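Worno Hand Teaching Project
Second progress report to the Heinonen fund
July 3, 2018
Prepared by Lise Turcotte

Work since the last report has gone mostly into recording demonstrations. We now have 371 usable recordings across the two teaching methods, against a target of 200 for this stage. The extra ones came from repeating the early sessions after we changed the glove calibration in the spring, so the original set should be considered retired.

Teaching by hand. The operator holds the arm at the forearm and guides it through the reach, then closes the fingers on the object with a foot pedal. Zoriana Hutsuliak has done most of these. The method is slow but the reaches are clean, and new operators need less than a morning of training. Its weak point is the thumb. The pedal closes all the fingers on a fixed schedule, and the thumb often arrives late on flat packages.

Teaching by remote control. The operator wears the glove and works from the wrist camera view only. Kam-wah Wu rewrote the mapping from glove to hand so that each finger is driven separately and the thumb has its own scaling. We had underestimated how much the sideways wrist view would bother people. Two operators asked for it to be turned upright on the monitor, and we have added that as a setting - the stored video is left as it comes off the camera. 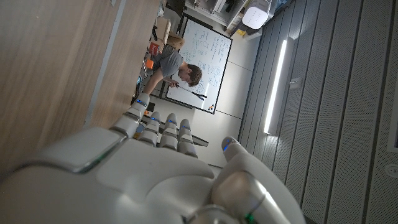
Figure 1. Wrist camera view over the tabletop, fingers extended, with the whiteboard and shelving behind.

The learned controller was trained on the remote control recordings alone and tested on reaches to small items on the table. It completed 86 of the test reaches without a correction from the operator. Most of the failures were grasps started too early, before the palm was square to the item. Hryhorii Shevchuk is relabelling the approach phase to see if that helps. Results from the hand-guided set will follow once the pedal timing is fixed.

Spending is on budget except for gloves. The Wesura gloves wear through at the index fingertip and we have had to reorder. We ask to move the unspent travel money to cover this. Zakhar Romaniuk has sent the revised sheet separately.

Next steps are a combined training run using both sets, and a trial at the Grumwood site in November. We still need a decision from the fund on whether the Grumwood operators' time can be charged to the project.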